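**Ticket: towel folding demo kit, two-arm, evaluation unit**
Product: Gerketti two-arm bench kit with the Clenix fold routine
Reseller: Clodow
Opened by: Dvorak Linen Services, evaluation bench
Priority: normal (Clodow set it to low, I set it back)
Status: open

**Summary**

The sales page says the kit folds "any household towel, out of the box." We have had it since September and I would not put my name under that sentence. Bath sheets fail. Hand towels pass often enough to make a good video. I'd like to know which towels the routine was tuned on before we talk about buying anything.

**Setup**

- Both arms clamped to the table per the quick start card, one left, one right
- Plastic sheet over the table top (the quick start card suggests a "smooth, low-friction cover")
- Wrist cameras on, stock brackets
- Stock Clenix routine, no edits, defaults everywhere
- Test towel: green terry with a pink hem, woven band at the other end, care label still on

I mention the care label because the first reply from Clodow asked whether we had used an "approved textile." There is no list of approved textiles in the box, in the manual, or on the download page. I looked in all of them.

**Log**

*9:10.* Calibrated both arms. Left one took it on the first try. Right one wanted two tries and gave no message about why the first was rejected. The log file just says `retry`.

*9:35.* Started the routine with the towel flat and lengthwise, wall end to front. Left arm reached, closed on nothing, went home. Routine reported success. This is the part I'd like somebody to explain to me, as a routine that reports success on an empty grip is worse than one that crashes.

*9:50.* Four more runs with the same towel, same spot. Two came back with a proper grip on the cloth. The other two came back "success" with the towel where I'd left it.

*10:20.* Swapped the USB cables between the arms, as Clodow suggested by email. No change. I didn't expect one.

*10:45.* Slowed the approach to half speed. Grip was better, but the cloth slides on the plastic when the finger pushes against it. Smooth cover, remember. Their idea.

*11:15.* Attached for the developer, same towel and same table:
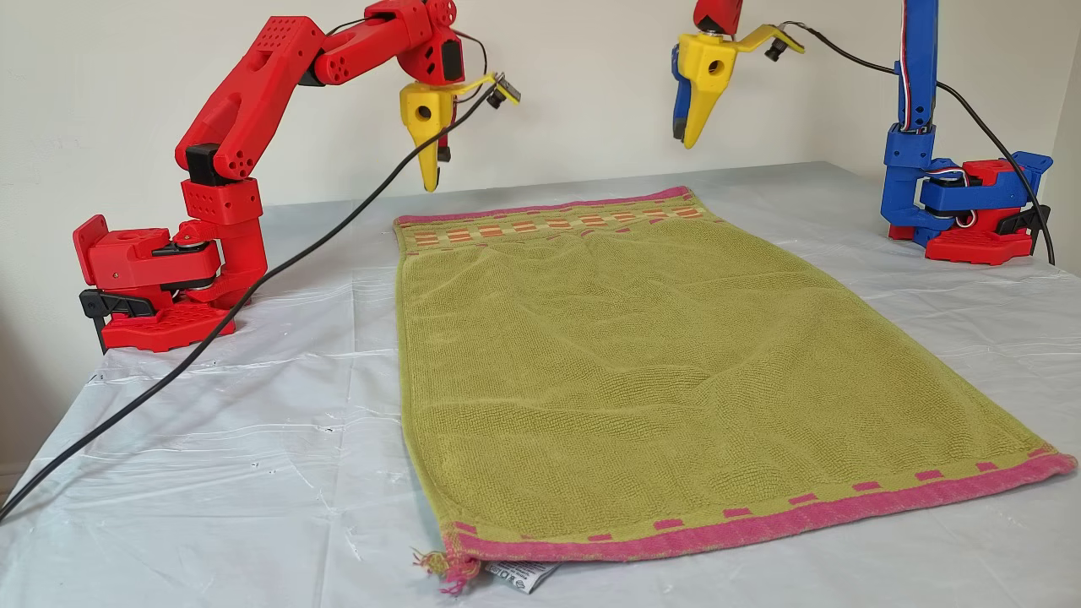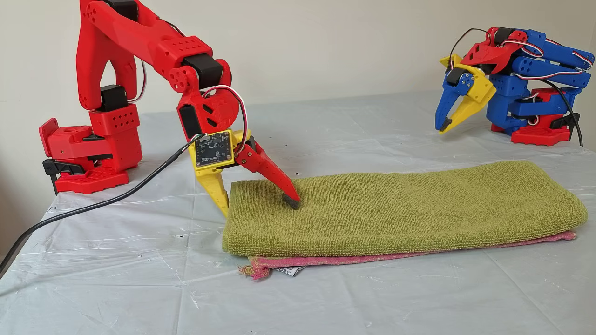
*11:30.* Removed the plastic sheet and ran on the bare table top. Less sliding, but now the finger drags and the arm faults on overcurrent. Put the sheet back.

*11:55.* Tried a thin cotton dish towel. Five runs, five folds, all of them decent. So the thing can fold. I don't dispute that. It folds a thin, light cloth, and terry is what we wash all day.

**Reply from Clodow support (pasted from email)**

> Thank you for the detailed report. Thick pile fabrics may need the grip threshold raised. Please try the Advanced tab. We also recommend checking that the gripper fingertips are clean.

**My answer**

Fingertips are clean. I wiped them before the first run and again after lunch.

Raised the grip threshold from the default in four steps. At the second step the false successes stopped, which is good news and I'll say so. At the fourth step the arm refuses to accept any grip on terry at all, and the routine sits there until it times out. Somewhere in between there may be a setting that works. Finding it took me the afternoon, and I'm still not sure I have it. Please don't tell me this is "out of the box."

The second arm also waits a long time before it joins in. With the dish towel it moved nearly at once. With terry I counted to fifteen more than once -- is it waiting on the camera, or on the left arm? The manual has one paragraph on coordination and it's mostly about clamps.

**What I need before closing this**

1. The towel types and weights the Clenix routine was tested on. A real list.
2. A fix, or at least a warning in the release notes, for the false success at default settings.
3. A recommended cover for the table. If the answer is still "smooth," I want to know how the cloth is supposed to stay put.
4. Confirmation of whether the trial period pauses while a ticket is open. The contract doesn't say.

Gerketti's hardware is fine as far as I can judge it. The clamps hold and nothing has worked itself loose. My complaint is with the routine and with the sales copy. We were quoted for two kits and I've asked purchasing to hold both.

**Update, 4:40 pm**

Clodow has moved the ticket to "awaiting customer." I've moved it back to "open." Points 1 through 4 are with you. Log files are in the shared folder, the one named `terry_default`, and the dish towel runs are in there too so you can compare.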